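# Can a robot tidy your bedroom yet?

Short answer: no. Put this page down and go and pick up your socks.

Slightly longer answer: a robot can do some bits of tidying, some of the time, if you are very patient and your bedroom never changes. If your bedroom changes every time you walk into it, carry on reading, and bring the socks with you.

## You already live with a few

Machines have been doing chores for ages. A washing machine is a chore machine. So is a dishwasher. We don't call them robots, perhaps because they stay where they are put and don't have faces, but they do the wet, boring part of the job very well.

Look at what they leave for you, though. The washing machine doesn't collect the clothes from under the bed. It doesn't find the one with a tissue in the pocket. It doesn't fold anything. The dishwasher won't scrape off the cold beans. All the parts that need a pair of hands and a bit of thinking are still waiting for somebody, and in many homes that somebody is a grown-up who sighs loudly.

## Why hands are so hard

Shut your eyes and pick up a pencil. Easy. Your fingers found it, felt which way round it was, squeezed just enough and stopped squeezing before it snapped. You did all of that while thinking about lunch.

A robot has to do each of those jobs on purpose. First it has to spot the thing. Then it has to work out where the edges are, where to put each finger and how hard to press. Too soft and the thing falls. Too hard and you need a new thing. Each new object brings the whole set of problems back again, and a bedroom is nothing but new objects.

Big, awkward shapes are a nuisance too. A ball is the same all the way round. A long bendy piece of plastic with ribs and slots is different wherever you hold it, and if you grab it at one end, the other end swings about and knocks your juice over. Shop floors and workshops are full of pieces like that. Picking one up, carrying it and putting it down in the right place sounds like the dullest job in the building, and for a robot it is a very long exam.
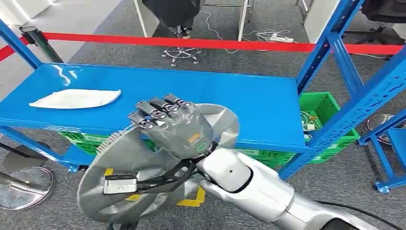 Yellow tape is a great favourite with people who teach robots. It can be used to mark out where a thing should go.

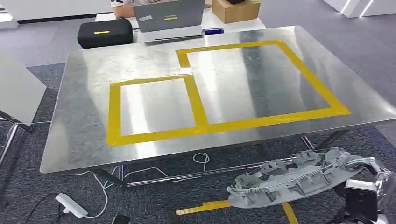
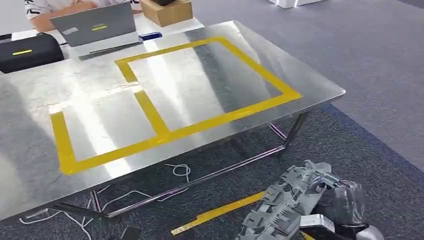 Eskildsen wrote in to say that all of this is unfair on robots, because humans take years to learn to put things away and some never manage it. A toddler drops everything, says Eskildsen, and we clap.

Fair point. We do clap. But a toddler who has learned to put a cup on a table can usually put a cup on a different table, in a different house, with a dog watching. Many robots struggle with that. Move the table, change the lights or swap the cup, and they may need more lessons.

## What about shiny things?

Shiny things are a proper pain. You know that the bright patch on a metal table is only the ceiling light looking back at you. You have known it for so long that you can't remember learning it. A robot that sees through a camera gets the bright patch and the table all mixed together, and somebody has to help it sort out which is which. See-through things are worse. Think of a drinking glass on a sunny windowsill, and then think of being asked to grab it when you're not sure it's there.

Cloth is the champion of nuisances. A jumper has no shape of its own. It has the shape of however you dropped it.

## So what can they do?

Quite a lot, as long as the job keeps still. Robots in factories can weld, paint and lift the same part in the same spot all day without getting bored. At home, a robot vacuum cleaner can trundle round the floor, so long as you pick up the cables first. (Notice who is doing the tidying there.)

In between is the interesting bit, where the job is nearly the same each time but never exactly. That's what a lot of robot teachers are working on now, and it goes slowly — try, drop, try again.

## Try it yourself

You'll need a pair of thick oven gloves, a friend and 19 small things from a drawer. Ask before you empty the drawer.

1. Put on the gloves.
2. Close one eye.
3. Let your friend tell you where to move your hand. You may only do what they say.
4. Get as many things as you can into a bowl in four minutes.

Swap over and have another go. Then take off the gloves, open both eyes and put everything back in the drawer, which should take you about 2 minutes. You are still much better at this than most machines, so I'm afraid the socks are yours.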